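INV 167: Locating People Who Would Prefer Not to Be Located
Handout 2, Skip Tracing and the Locate Report

2021-04-30
By the course instructor

Read this before the lab. The lab assumes you have read it, and so do I, although experience suggests I should know better.

1. What a locate is

A locate is an answer to the question "Where can this person be found?" The client usually wants a physical address, because the client usually wants to have papers served, collect a debt, or get a witness into a chair. A phone number is a nice extra. A social media profile with a sunset on it is neither.

The old word for the work is skip tracing, from the person who "skips town." Most skips have skipped nothing. They moved in with a sister, the forwarding order ran out, and the creditor kept mailing the old place for years. A small number are hiding on purpose. Start with the boring explanation and let the file talk you out of it.

There are three grades of result in this course, and I want you to use these words in your reports and no others:

Confirmed – a person or a current record that you can name puts the subject at the address now, and you have checked it against a second, independent source.

Probable – recent records agree, but you have not checked on the ground or by phone.

Historical – the subject lived there once. So did a lot of people.

"Highly likely," "good address," and "should be there" are not grades. They are what people write when they have a Historical and an invoice.

2. Before you run anything

You need a reason the law recognizes. Clients rarely volunteer theirs, and some get huffy when asked. Ask anyway, get it in writing, and put the writing in the file ahead of the first search.

Several federal laws bear on this. The Fair Credit Reporting Act controls consumer reports, including the address information at the top of a report when it comes to you as part of one. The Gramm-Leach-Bliley Act covers nonpublic information held by financial institutions, and it also makes it a crime to get customer information out of a bank by pretending to be someone you are not. The Driver's Privacy Protection Act limits who can get personal information from motor vehicle records and for what. Each has its own list of permitted purposes, and the lists don't match, so a purpose that gets you through one door may leave you standing in front of the next.

"The client's attorney asked for it" is not a permissible purpose. Pending litigation may be one, under some of these laws, for some kinds of data. See the difference. It will be on the short paper.

State law sits on top of all of this. Licensing rules vary, and a few states license almost nobody while others would like your fingerprints. If a locate crosses a state line, look up the rule in the other state before you knock on a door there. None of this handout is legal advice, and I say so mostly for the benefit of anyone who finds it in a drawer.

3. The intake sheet

Most bad locates were bad at intake. The client gives a name, spelled the way the client heard it, and a birthday that belongs to the subject's father. Get all of the following that the client has, and write "client does not know" where the client does not know. A blank could mean anything.

Full name, with any former names and nicknames.
Date of birth, and where the client got it.
Last known address and the last date the client knows it was good.
Last known employer or line of work.
Relatives, former spouses, roommates.
Vehicles.
Why the client wants the subject found.
Any protective order, in either direction.

The last two are the ones students skip, and they are the ones that can get somebody hurt. Every so often the debtor who "owes money" turns out to be an ex who moved away for good reason. If the story smells wrong, stop. You are allowed to decline work. You are also allowed to find the person, say nothing to the client about where, and ask the person through a neutral letter whether they want contact. Put that arrangement in the agreement before you begin, or the client will feel, with some justice, that they have paid for a secret.

4. Order of work

Free and public first, paid second, feet third. Paid databases are quick and they look authoritative, which is a bad combination for beginners. They are built from other people's records, and other people's records are full of typing.

Start with the county. Property records, tax rolls, civil court indexes, marriage and divorce indexes, and probate files will get you surprisingly far. Probate is the best-kept secret in the courthouse. An obituary or an estate file lists the survivors and very often the towns they live in, and a subject who has dropped every utility account he ever had will still turn up as "son, of Windbridge."

Then the licensing boards. Barbers, nurses, contractors, notaries, and real estate agents all tell the state where to reach them, and often the state will tell you. Voter records are open in some places, restricted in others, and limited to certain uses in many. Read the form before you sign it.

Then the paid search. Look at the dates before you look at the addresses. The top line of a database report is the address the software likes best, and the software has never met your subject. An address first reported in January and still being reported now beats one with a long history and a stale end date.

Then go, or call. On the phone you may decline to explain your whole errand. You may not claim to be the bank, the police, the post office, the phone company, or a long-lost cousin. Students always ask about the cousin.

5. The Piker file

We will use the Piker file for the exercise. You will get the intake sheet, a database printout, and a packet of county records. The matter is a breach of contract suit; the subject is a former partner in Piker Drywall, referred to throughout as "the subject," and please do the same in your report.

The printout gives a first-line address in an apartment complex. Everybody likes this address. Before you like it too, compare the apartment number with the one in the eviction docket and ask yourself who has been living there since. There is also a commercial mailbox in the packet, written up as a "suite," which has fooled better people than you and, once, me.

Log every search in Flistine as you run it, including the ones that return nothing. Flistine will stamp the time. It will also log you out without warning if you stop to think, so save often. A search that found nothing is still a fact, and when opposing counsel asks whether you checked the neighboring county, you will want something better than a memory of having meant to.

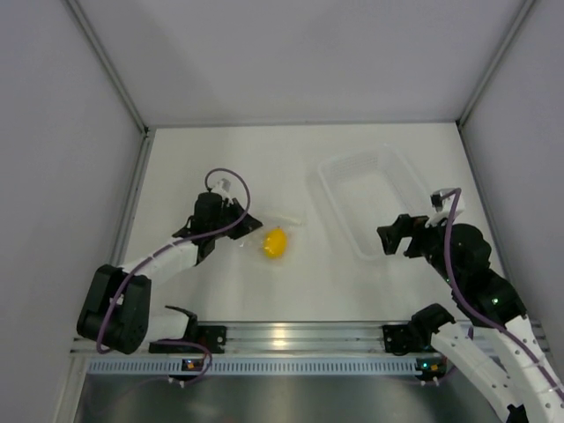

Department of Legal and Investigative Studies, Windbridge Community College

6. Writing it up

The report is what the client buys. Two pages is plenty for an ordinary locate. Put the answer in the first paragraph: the address, the grade, and the date as of which it was good. People move. A locate without a date is a rumor.

After that, list the sources in the order you used them and say what each one showed. Say what disagreed. If the subject's vehicle registration and voter record point to different towns, the client should hear it from you before the process server does. Keep opinion out, or label it and give it a paragraph of its own where it can't bother anyone.

Do not write "the subject is evading service" unless you have seen evading. Not answering the door at dinnertime is something I do myself.

Do not paste the whole database report into yours. Your subscriber agreement probably forbids it, and half the people on that printout are strangers who once shared a landlord with your subject. Leave out Social Security numbers entirely. If the client insists on one, go back to section 2 and reread it slowly.

Compare these openings, both for the same file:

"After an extensive and exhaustive investigation utilizing multiple proprietary databases, it was determined that subject is believed to reside at the below address."

"The subject lives at the address below. Grade: Confirmed. The property manager verified current tenancy by phone, and the subject's contractor license lists the same address."

The first came from a real report, disguised a little. It has more syllables.

7. For the lab

Bring the Piker intake sheet with the permissible purpose filled in. Reports are due at the start of the following session, by upload, as one file. Work alone on the report; you may trade search ideas with other students as much as you like.

Required reading is the Abbasi packet, both parts, on reserve at the library desk. Part one covers the privacy statutes and is drier than it needs to be. Part two has sample letters and a chart of public record offices by county, with the counter hours. Call before you drive over, as the chart is older than some of the counties' websites.

Late reports lose a grade for each session. A report that calls a Historical address Confirmed gets handed back unread past that line.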